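フォンセカ中古カメラ サポート窓口
チケット 346
件名：委託販売に出したレンズの査定減額について（前玉のカビ判定)
状態：対応中
担当：Laurinda Figueiredo
依頼者：Sabine Steinbach
機材：Plemaser 中望遠レンズ、Kivgate マウント用
受付日：8月3日(金)

依頼者からの最初の連絡

先月買ったレンズを、予定どおり手放そうとして委託に出しました。私は機材をほとんど「しばらく使って戻す」つもりで買います。ですから買値と売値の差がそのまま使用料です。今回の差額がいきなり大きくなったので、理由を確認させてください。

査定票には「後群にカビ、または曇り。減額」とだけ書いてあります。カビなのか曇りなのか、どちらですか。両者は別のものですし、値段への響き方も違うはずです。購入時の説明は「光学系良好」でした。売ったのも買い取るのも御社です。

保管は防湿庫、湿度は庫内の計器で管理しています。雨の日に持ち出したことは一度もありません。短いあいだにカビが育ったという説明でしたら、私はまず疑います。

担当コメント 1

ご連絡ありがとうございます。販売時の検品記録と今回の査定記録を並べて確認しました。販売時は「後群に微細なチリ、写りに影響なし」、今回は「後群にカビまたは曇り」です。検品担当が違うため、同じものを別の言葉で書いた可能性は否定できません。減額はいったん保留にします。

原因を切り分けるため、次の作業をお手元でもお願いできますでしょうか。レンズは本日返送の手続きをいたします。

一、後玉側から小型ライトを斜めに入れ、点状か、糸状か、面状かを見る。
二、白い無地の面を、ピントを外して絞り開放と最小絞りで撮る。
三、同じ条件で別のレンズでも撮る。

依頼者コメント 1

返送は受け取りました。ひとつ確認ですが、なぜ売り手の検品の食い違いを買い手が切り分けるのでしょう。やりますが、納得したわけではありません。

ライトの結果。糸状のものは見えません。クモの巣のような枝分かれもなし。点がいくつか、それと、見る角度によって後群の縁に薄い膜のようなものがあるようにも見えます。ただ、この「膜」は手持ちの別のレンズでもライトの角度しだいで出ます。強い光を当てれば中古レンズはたいてい汚く見えるので、この検査自体をあまり信用していません。

担当コメント 2

ありがとうございます。枝分かれがないとのことで、カビの線はだいぶ薄くなったと考えます。斜光検査で実際より悪く見えるというご指摘もそのとおりで、当店でも斜光だけで等級を決めることはしておりません。

費用のことですが、調査にかかる往復送料は当店で負担します。

依頼者コメント 2

「だいぶ薄くなった」では査定票は変わりませんよね。どの段階で何が確認できたら減額が消えるのか、先に書いてください。あとから条件が増えるのは困ります。
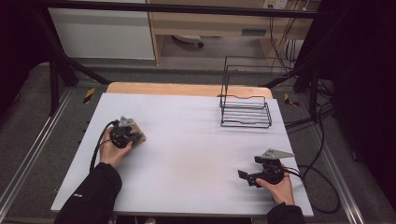

それと、御社のよくある質問のページには「チリは減額対象外、曇りは程度により減額、カビは一律減額」とあります。今回の査定票の「カビまたは曇り」は、この三つのどこにも当てはまりません。一律の減額と程度による減額を「または」でつないだら、計算のしようがないはずです。それなのに票には具体的な金額が入っています。どちらの基準で出した数字なのか教えてください。

担当コメント 3

ご指摘の金額は、カビの一律減額で計算されていました。曇りの可能性を併記したまま、重いほうの基準を自動で当てていたことになります。査定システムの入力画面で、後群の欄が「カビ・曇り」という一つの選択肢になっているためです。申し訳ありません。

減額を取り消す条件は以下のとおりです。

・カビでないことを当店の再検品で確認した場合、一律減額は取り消し。
・曇りが確認されなければ、減額なし。
・曇りが確認された場合は、試写に差が出る程度のときだけ減額。

これ以上の条件は加えません。

依頼者コメント 3

条件は了解しました。ただ「試写に差が出る」の判定も人が見るわけですよね。前回と今回で言葉が違ったのと同じことが、三回目にも起きるのでは？ 比較に使う個体と撮影条件も書いておいてください。

試写の結果を貼ります。ISOは固定、露出は手動、三脚使用です。

試写 1：白い無地、開放。差は見えず。
試写 2：白い無地、最小絞り。点が一つ写りましたが、レンズを替えても同じ位置に出ました。これはセンサー側のゴミです。後群のチリではありません。
試写 3：窓を背にした逆光。手持ちの別レンズよりわずかに眠い気はします。ただし焦点距離もコーティングも違うので、比較になっているとは思いません。

試写 2は念を押しておきます。検品でも同じ手順を使っているなら、ボディのゴミをレンズの欠点として書いている例が、ほかにもあるのではないですか。

担当コメント 4

試写 2の切り分けは正しいと思います。最小絞りではっきり写る点は、まずセンサー面を疑います。後群のチリは、通常そこまで輪郭が出ません。

当店の検品用ボディの清掃記録を確認しました。レンズ71本ごとにブロアー清掃という決まりですが、今回の査定の前は清掃欄が空欄でした。清掃していないのか、記入漏れなのかは記録からは分かりません。

依頼者コメント 4

71本ごと、という数字の根拠は何ですか。本数で区切っても、一本目に大きなゴミが入れば残りは全部その影響を受けます。検品前に毎回、基準レンズで一枚撮れば済む話に思えます。

空欄の件は、分からないと書いてもらえたのでかえって助かります。

白い面の撮り方について補足します。御社の手順書は「白い紙を撮る」としか書いていませんが、紙にピントが合っていると、紙そのものの点や繊維とゴミの区別がつきません。照明の影も明暗のむらとして残ります。試すなら、ピントを無限遠にしたうえで近くの面を撮り、一枚ごとに紙の位置をずらすこと。動いた点は紙、動かない点は機材側です。

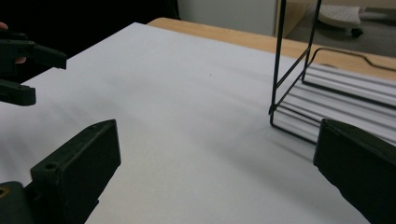
再検品の手順(担当 Figueiredo 記入)

1. 検品用ボディのセンサーを清掃し、基準レンズで最小絞りの一枚を撮る。点が残っていれば再清掃。
2. 依頼品を装着し、ピントを無限遠にして白い面を撮る。面をずらしてもう一枚。
3. 同じ型のPlemaserの在庫品で同じ撮影を行う。
4. 逆光試写は光源の位置を固定し、依頼品と在庫品を交互に、それぞれ13枚。
5. どちらのレンズで撮ったか伏せた状態で、二名が別々に判定する。意見が割れた場合は「差なし」とする。

依頼者コメント 5

5は良いと思います。4については、フードの有無をそろえてください。私の個体には純正フードがなく、在庫品に付いていたらそれだけで差が出ます。

もうひとつ。在庫品のほうが曇っていたらどうするのですか。比較対象が健全だと誰も確かめていません。

担当コメント 5

フードは両方とも外します。在庫品は1月に後群の分解清掃を受けており、作業票が残っています。ただ、その後の状態までは保証できませんので、斜光でも確認してから使います。

レンズの再送をお願いします。集荷の伝票を同封の封筒に入れてあります。

依頼者コメント 6

発送しました。箱に入れる前に、後群を斜光で撮ったものと、外装のシリアル部分を撮ったものを残してあります。輸送中に何かあったという話になった場合に使います。

担当コメント 6

到着を確認しました。外装に破損はなく、シリアルも一致しています。

再検品の結果です。

カビ：なし。斜光、透過光とも菌糸状のものは認められませんでした。
チリ：後群に微細な点を確認。販売時の記録と同程度です。
膜状の反射：縁に認められます。在庫品にも同じ角度で同じ反射が出たため、後群の縁の構造によるものと判断しました。
白い面の試写：依頼品、在庫品とも、レンズに由来する点は写りませんでした。
逆光試写：判定者一名が「差なし」、もう一名が「依頼品がわずかに低コントラスト」。手順5により「差なし」。

以上から、一律減額を取り消します。曇りによる減額もありません。査定票は「後群に微細なチリ、写りに影響なし」に差し替えました。

依頼者コメント 7

結果は受け取りました。判定が割れたことまで書いてあるのは評価します。個人的には「わずかに低コントラスト」のほうが正しいかもしれないと思っています。試写 3で私も似た印象を持ちましたから。とはいえ、個体差と言われればそれまでの幅でしょう。

気になる点が残っています。査定票の差し替え後の金額が、当初の見込みより2000円低いままです。減額なしのはずですが。

担当コメント 7

確認しました。差額の2000円は純正フード欠品によるものです。販売時の付属品欄にフードの記載があるため、欠品扱いになっておりました。

依頼者コメント 8

届いた箱にフードは入っていませんでした。上に書いたとおり「私の個体には純正フードがない」のは最初からです。受け取った日に開封時の写真を撮り、購入時の問い合わせにも添付してあります。御社の側に残っているはずです。

販売時の付属品欄が正しいという前提はどこから来たのでしょう。光学の欄が人によって揺れるなら、付属品の欄も揺れると考えるのが普通では。

担当コメント 8

購入時のお問い合わせに、フード欠品のご連絡と写真の添付を確認しました。当時の担当が返信のうえ終了としていましたが、商品データの付属品欄は修正されていませんでした。欠品による減額も取り消し、見込み額どおりに戻しました。新しい査定票を発行済みです。

依頼者コメント 9

金額を確認しました。これで委託を続けてください。

販売ページの説明文には、フードなし、後群に微細なチリありと最初から書いてもらえますか。次に買う人が同じチケットを立てることになります。あと、次はOreckの三脚を出すつもりなのですが、脚のロックの「緩みまたは摩耗」も一つの選択肢になっていませんか。先に見ておいてください。

担当コメント 9

説明文はご指定の内容で掲載しました。

三脚の入力画面を見たところ、「緩み・摩耗」で一つの項目になっております。後群の欄とあわせて分割を依頼しました。反映日は未定です。それまでにお送りいただく場合は、備考欄にこのチケットの番号をお書きください。私のほうで手入力いたします。

状態：解決(査定額訂正済み、委託継続)
残作業：後群欄の分割、三脚ロック欄の分割、検品用ボディの清掃手順の見直し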